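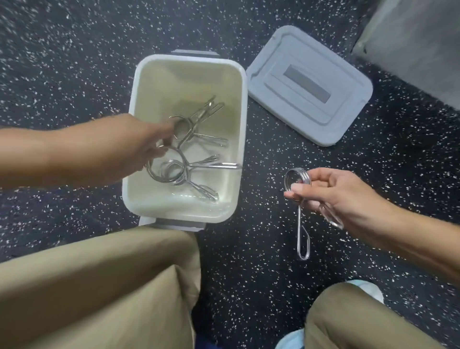 Spring collars in an open bin, lid alongside.

Getting a Family Memoir into Print: Project Report
Last updated: February

Our group took on a short-run self-published book for the publishing module. The manuscript was a memoir called The Grallik Road, written by a retired surveyor for relatives and friends. He gave us typed pages and a shoebox of letters. We had one semester to turn these into a printed paperback.

Editing
The first draft had no chapters. We split it by the towns he had lived in, starting with Sivanby. Two of us read everything aloud to find repeated stories. The author wanted the Sivanby flood told twice, once as he saw it and once from his mother's letters, so we left both in. Spelling of place names took longer than expected, as the letters did not agree with each other.

Layout and printing
We set the text in Joken, a free layout program the department already had. Page numbers shifted every time we moved a letter, so the contents page was made by hand on the last evening. Quotes came from two printers. Hrubý was slower but would do a run of 40 copies, and the other shop wanted a larger order. The budget was $2000 and covered printing, one proof and postage.

Problems
The proof came back with the inner margins too narrow. Words near the spine were hard to read. We widened them and lost the white space at the chapter ends. The index was dropped.

Results
All copies went to the author. He has asked for a second printing with a family tree at the back. The files were handed over with notes on fonts and margins.

Comments

inkwell_3696: Did you get an ISBN or skip it?

Reply from project group: Skipped. It was not going to be sold.

marginalia: We had the same trouble with the spine. Ask for a bound proof, loose sheets won't show it.

tpw: Would like to read the flood chapter if the author allows it.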